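Ticket: Boiler loses pressure overnight, utility room, Tutley
Status: open
Opened: September

Update 1
Hello again! Starting a fresh ticket as the old one got closed while I was waiting for a part. The boiler (the Feltmont combi, fitted by the previous owners) keeps dropping pressure while we sleep. I top it up to 1.5 bar before bed and by 7 in the morning it's sitting at 0.6 and showing the low pressure fault. It fires up fine once I've topped it up, so we do have heating, but I'm getting very tired of crawling behind the washing machine to reach the filling loop.

Update 2
Tried everything on your list. Bled all the radiators, hardly any air came out. Felt along every joint I can get to with a bit of kitchen roll and it came away dry, apart from the towel rail valve upstairs, which left a tiny green smudge. I nipped that up a quarter turn. Still lost the same amount the next night, so I don't think that was it (or it wasn't all of it).

Update 3
You asked about the discharge pipe outside. I tied a sandwich bag over the end as suggested, and there was a good splash of water in it by breakfast! So something is letting by. The gauge also climbs to nearly 3 bar when the heating is on full, which I hadn't noticed before as I only ever look at it cold. Would that be the expansion vessel? The engineer from Tsoukalas who did the last service wrote "vessel OK" on the sheet, but I can't find any sign that it was recharged.

Update 4
Isolated the boiler overnight, both valves under it shut, and the pressure on the boiler side still fell. That rules out a leak under the floor, I hope, as we had the Gondwood boards put down in the hall and I really don't want them up again. Can somebody quote me for a vessel recharge and a new relief valve in one visit? I was told roughly £3000 for a whole new boiler, and I'd much rather not!

Mornings are best. Please ring the side bell, the front one's dead.

Attachments (2):
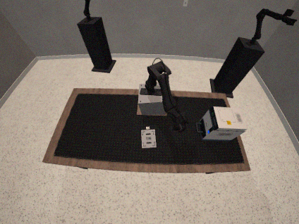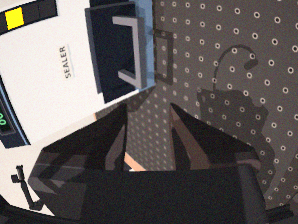 Black mat with the wood-grain border; white appliance and grey pegboard.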